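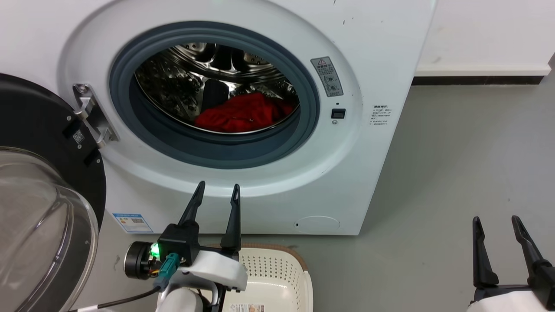 *Primo Zanetti and Imani Mutiso*

# Chapter 13: Addressing and Name Resolution

Every device on a network needs an address before it can send or receive anything. In the last chapter we looked at how switches move frames inside one building. We now turn to the layer above, where packets cross from one network to another and where most of the day-to-day work of a network administrator is done.

We will follow one company through the chapter. Nesside runs a main office in Craddock and a smaller branch in Stirkeck. When the branch opened, its router was set up with the same private address range as the main office. Each site worked well enough by itself. Trouble began in July, when the two were joined by a VPN tunnel and a laptop in Stirkeck tried to reach the payroll server in Craddock. The laptop compared the server's address with its own subnet, decided the server was local, and sent out an ARP request that no device in the branch could answer. The packet never got as far as the router.

There are two common fixes for overlapping ranges. One is to translate addresses at the tunnel, so that each site sees the other under a different range. This is quick to set up, but the translation table has to be maintained, and log files become harder to read. The other is to renumber one of the sites. Nesside had 1,726 addresses in use at Craddock and 59 at Stirkeck, so the branch was renumbered.

Renumbering raised a second problem. Several programs at the branch had the old addresses typed directly into their settings, among them a stock program called Zellidix. If the settings had used host names, a change to the DNS records would have been enough - once the old records had expired from the caches. Section 13.4 covers time-to-live values and how to lower them ahead of a planned change.

## What you should know first

You should be able to convert between binary and decimal and read a subnet mask. Readers who are unsure of either should go back to Chapter 11 and work the first set of exercises again.

## Key terms

**Subnet:** a block of addresses that share a common prefix.

**Default gateway:** the router a host uses to reach addresses outside its own subnet.

**Lease:** the period for which a DHCP server assigns an address to a client.

**Resolver:** the software on a host that sends name queries and stores the replies.

## 13.1 The parts of an address

An IPv4 address is 32 bits long. It is written as four decimal numbers, each standing for eight bits. The mask tells the host how many of those bits, counted from the left, belong to the network - the rest identify the host.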